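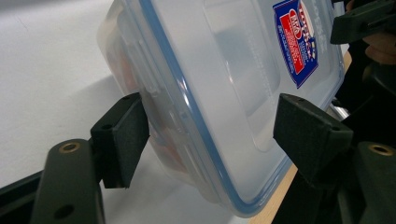

Budgeting for hand-held grippers: what am I forgetting?

Noboru Sekiguchi
2 shares

We want to record people packing and closing food containers, and I've been told to produce a budget by February. A pair of hand-held grippers from Selino comes to 1,617. Avavberg wants 1,439 for what looks to me like the same pair with a different invoice. My ceiling is 2,000 for everything, and "everything" was decided by someone who has never bought a cable. Which pair, and what else goes on the list?

Graça Morais
14 comments

Take the cheaper pair and spend the difference on fingertips. Pads are a consumable, whatever the brochure says. Ask both sellers what a replacement set costs and whether you can fit it with your own screwdriver. Then ask how long shipping takes, and double it.

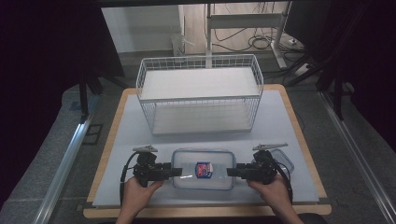 2 min read

Look at the floor before you look at the catalog. You need power within reach, somewhere for the cables to go, and a table two arms can work over without elbowing a stand. We priced the grippers to the penny and forgot the table. Ours came out of next year's money, with a memo attached.

Buy the containers yourself, too. Clear ones with clip-down lids are a good, mean test: the walls are slick, the lid is a separate object, and the clips want more pushing than you'd think. 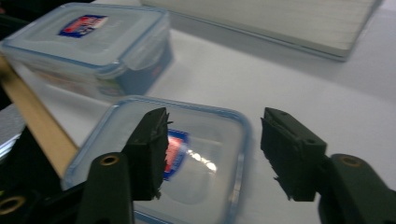 Put down a line for spares and don't let anyone rename it "miscellaneous," or it will be gone by the second meeting. Two sets of pads at the very least — foam and rubber both fray, and a ragged edge will catch on a lid rim sooner or later.

Leonilde Macedo

just get the Selino, I have one and its fine
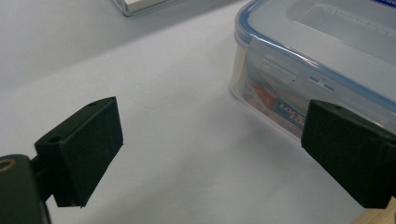

Vedunley Buyers' Notes, Issue 2

Mỹ Lưu

Fine at what, though? Before paying either of them, ask for a loan pair and try your own containers, full and empty. Check the opening width against your biggest box — it's a dull number and the one I got wrong. Also get the warranty terms in writing. Mine covered everything except the parts that touch things.

1 comment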